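**Stotgate publishes code of practice for simulated household robot trials**

2026-02-12

The Stotgate Robotics Standards Office has published its first code of practice for trials in which robot arms carry out kitchen tasks in simulation. The code sets out how such trials should be prepared, run, scored and reported. It applies to all work submitted to the Office for assessment, and may be adopted by other laboratories without charge.

The document runs to 40 pages and replaces the interim guidance that members had been using until December. It was drafted by a working group drawn from the Office and three member organisations – Pemov, Samarakoon and Clundari – and was open to comment from all registered laboratories. The Office received 1614 separate comments on the draft. Many concerned the same few clauses, chiefly those on the resetting of objects and the recording of failed attempts.

Rizwan Bhattacharjee, who chaired the working group, said that the main aim was to make results easier to compare.

"Two laboratories may both report that an arm can open a microwave," he said. "One may have started with the door ajar and the other with it shut. Until now there has been no duty to say which. A reader of either report should be able to tell what the arm was asked to do and what state the kitchen was in when it began."

Under the code, every trial must begin from a written starting state. This must give the position of each movable object, the state of every door and control, and the resting position of the arms. Where the starting state is varied between attempts, the range of variation must be published with the results. A laboratory may choose its own range, but may not narrow it once scoring has begun.

The code deals separately with fixed appliances and with movable items such as racks and food. Doors and knobs are to be scored by their final position. Movable items are to be scored by where they come to rest after the gripper has let go, and contact with any other object on the way must be noted.

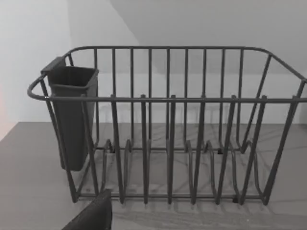
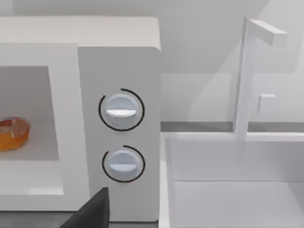
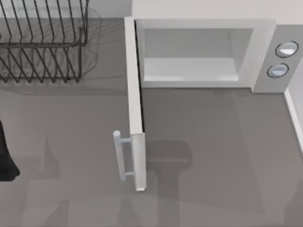
*Simulated kitchen items of the kind covered by the code.*

A section on viewpoints has been added at the request of several members. Laboratories must state which views were available to the system under test and which were kept for the assessors alone. An overhead view may be used for scoring even if the arm was not given access to it, provided that this is made clear in the report. Views in which an important part of the task is hidden may still be submitted, but they may not be the only evidence for a claim of success.

The working group also considered the treatment of shadows and surface finish. Some respondents had asked for a single approved lighting set-up. The group decided against this, on the ground that it would encourage systems tuned to one set of conditions. Laboratories must instead describe the lighting used and keep it unchanged within a scored series, unless lighting is itself the subject of the trial.

On the matter of sample size, the code requires a minimum of 800 scored attempts for each task before a success rate may be quoted. Smaller series may be published as early findings, but must be labelled as such and may not be placed in the same table as full results. All attempts count towards the total, including those halted by the operator. An attempt may be struck out only where the simulation itself has failed, and each such case must be listed with the reason.

Failed attempts must be kept for the same length of time as successful ones. Reports must group them by the stage at which the fault arose, using the list given in the annex: reaching, gripping, moving, placing and withdrawing. The annex also gives a form of words for cases in which the stage can't be settled. Laboratories with their own fault lists may go on using them alongside the annex.

The Office wishes to draw attention to the clause on claims about real kitchens. A result obtained in simulation must be described as such in the title or opening paragraph of any report, and in any public notice based on it. No statement may be made about safety in the home on the strength of simulated trials alone. Members who plan to move from simulation to physical equipment are reminded that a separate risk assessment is needed for each site, and that approval under the present code doesn't shorten that process.

Clundari has agreed to host the reference files, which include sample starting-state records and a blank scoring sheet. Pemov will maintain the checking tool that compares a submitted record with the requirements of the code. Samarakoon will run the enquiry service for the first year – questions on the meaning of particular clauses should be sent there in the first instance, and answers of general interest will be added to the published notes.

Assessments already under way may be completed under the interim guidance, if the laboratory so wishes. Any laboratory choosing to do so must say in its report which document was followed. New applications will be accepted only under the code, and those received without a written starting state will be returned.

Mr Bhattacharjee thanked those who had responded to the draft. "Several clauses are shorter and plainer than they were, and that is due to the comments," he said. "There was strong support for keeping failed attempts. There was less agreement on how much detail to ask for, and we expect to look at that again when laboratories have had time to work with the form."

The working group will remain in place to review the code. It will consider in particular whether tasks that call for two arms at once need their own scoring rules, and whether the minimum number of attempts should differ between simple and compound tasks. Proposals for changes may be sent to the Office at any time and should quote the clause number concerned. The first list of amendments is due in December.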